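Zuletzt aktualisiert: 1. Februar 2025
Lesezeit: 2 Minuten

Besuch bei Ostodell: Demonstrationsdaten aus der simulierten Küche

Auf Einladung der Ostodell GmbH besichtigte eine Delegation des Fachverbands Esstead die Abteilung für lernende Systeme. Haris Shehu, Leiter der Datenerhebung, erläuterte zunächst den Aufbau des Projekts Sillon. Ein weißer Roboterarm mit Greifer wird dort in einer vollständig gerechneten Küche durch Bedienpersonal ferngesteuert; jede Ausführung wird als Beispiel für das spätere Training gespeichert.
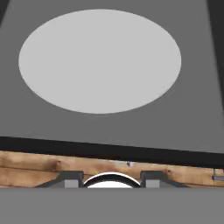

Der Bestand umfasst derzeit 1.876 Demonstrationen. Je Aufgabe sind 400 Durchgänge vorgesehen, verteilt auf 30 Varianten der Kücheneinrichtung. Griet Declercq verantwortet die Prüfung der Aufzeichnungen. Abgebrochene Versuche werden getrennt abgelegt und bleiben für Auswertungen zugänglich.

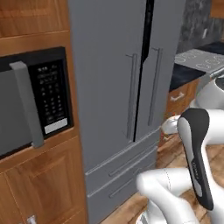 Im Anschluss konnten die Teilnehmenden die Steuerung selbst erproben. Als anspruchsvoll erwies sich das Anfahren senkrechter Griffe, bei dem der Arm leicht an benachbarte Fronten stößt. Frau Declercq empfahl, die Bewegung langsam zu beginnen und die Ansicht am Handgelenk früh hinzuzuziehen. 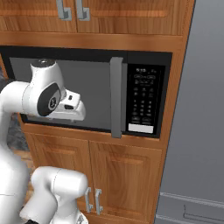
In der Aussprache fragte Alasdair Niven nach der Übertragbarkeit auf reale Geräte. Herr Shehu verwies auf einen Vergleich mit dem Partner Baert, dessen Ergebnisse im Juli vorliegen sollen. Die Unterlagen können Mitglieder bei der Geschäftsstelle anfordern.

6 Kommentare · 30-mal geteilt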